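Brindcombe Floor Pickup Station: Set-up Guide
Section 5. Getting the booth ready, and getting your team ready

If you have come straight from Section 4, well done, because leveling the arm is the fiddly part and it is behind you now. What's left is friendlier work, and a good deal of it is about the people on your shift. Until now, someone on every shift has spent a fair part of the day bending down to pick small parts off the booth floor. The arm takes over that bending. The person keeps the sorting, the checking and the final say on what goes back into stock, so please have everybody who worked the old station in the room for these steps if you possibly can.

Before you start, have the Biltusex hand controller charged and the shift list nearby.

1. Press the stop button on the controller and wait for the amber light. Let each person on the shift try the button once, including the ones who say they don't need to.

2. Sweep the floor with a soft brush, working from the back wall toward yourself. Go into the corners and along the foot of each wall.

CAUTION: Keep hands and brushes out of the booth whenever the light is green.

3. Check that the wall graphics are clean and lying flat. Wipe them with a damp cloth only. Solvent will lift the edges, as we learned the hard way at our Irkow site.

4. Enter code 3361 to open the wrist view, then drive the arm slowly to its ready position. The fingers should be open, with nothing between them.

5. Compare your wrist view with the one printed in this section. Look especially at the floor between and beyond the fingertips, where small bits left over from sweeping like to settle. If you find any, go back to step 1 and brush again.
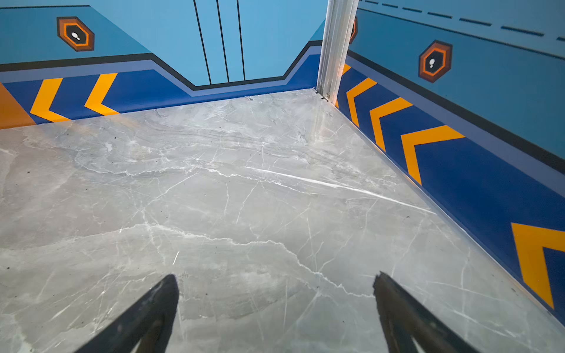
Figure 5-1. Wrist view with fingers open. Note the small specks of debris remaining on the floor.

6. Enter code 2056 to save the view, and write your name on the shift list.

NOTE: Whoever used to do the picking makes the best first operator. Carmela Grasso, our trainer, suggests pairing that person with a newcomer for the first five shifts and letting them talk as they go. They know which parts roll and which ones hide, and the arm's settings get better when somebody writes that down.

Questions about changed duties or break times should go to your shift lead before the first live run. For trouble with the controller, call Hongjun Lu at extension 1927.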